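# Balls, trays and a very long table – the Bollano games afternoon

Every April we clear out the big room at Bollano, push the tables together end to end and fill them with all the small tabletop games that have built up in the cupboards over the years. I've been putting these gallery pages together for a while now, and I always promise myself I'll keep the writing short, and then I remember how much I enjoyed the day and off I go again.

This year's theme was colour, which was Ekkachai Siriwan's idea and a lovely one. He asked everybody to sort their games by colour instead of by age or by rules, so the greens ended up down by the windows, the blues beside the kettle (a bit risky, I thought, but we only lost the one cup of tea) and the reds and oranges got the middle, where you could see them from the doorway. We had 11 tables in the end and borrowed two more from Chantharasri next door, who were very good about it.

The Jendasel family set was the favourite again. It came out at 2 in the afternoon and didn't go back in its box until 7, and by then the score sheet had been turned over and carried on up the margins – 475 points, if I've read the pencil properly, and I'm happy to be corrected. The Trerkix puzzles had a quieter crowd, mostly grown-ups who said they'd only sit down for a minute.

A big favourite of mine, and such a cheerful one: a glossy orange ball snug in its round, dark-rimmed spot on the red tray, with the light shining off it. I do love those two colours side by side.

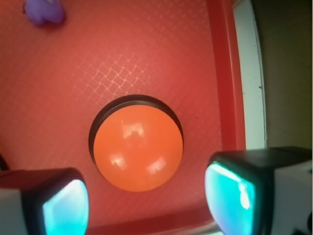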